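Losta is looking for a Good Practice Writer (and 20 people who are good with their hands)

Movari, our robot handling program, has a rulebook. It runs to 45 pages, and its section on kitchen knives reads, in full, "Take care." We would like to hire someone who can improve on this.

The job is to watch people handle retail goods on camera, then write down what a robot arm should and shouldn't be allowed to copy. Boxed knives are a favorite argument in the office. Does the end with the metal showing count as a handle, a hazard, or both?

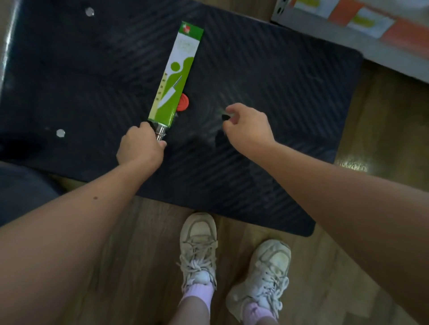 You will settle that sort of thing in plain English, defend it to engineers, and rewrite it when they find the loophole. The contract is 30 hours a week, based at our Sowerby site. We ask for experience with safety rules or shop floor procedures, and a tolerance for meetings about the word "grip." Robotics degrees are welcome but we won't make you talk about yours.

We also need 20 participants for the handling sessions. You'll sort, unpack and put together small household items at a table, at your own pace. Sleeves go above the elbow and rings come off. Blades get passed handle first, including when you are in a hurry, and especially when you say you aren't.

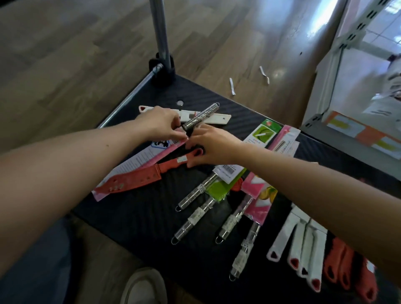

Do I need to know anything about robots to take part?
None at all. If you can open a package without using your teeth, you already meet the Gakton handling checklist, item one.

Participants must be 18 or over. Apply for either role through the Losta jobs page by 15 August 2023, and say which one you want. Last time, several people didn't.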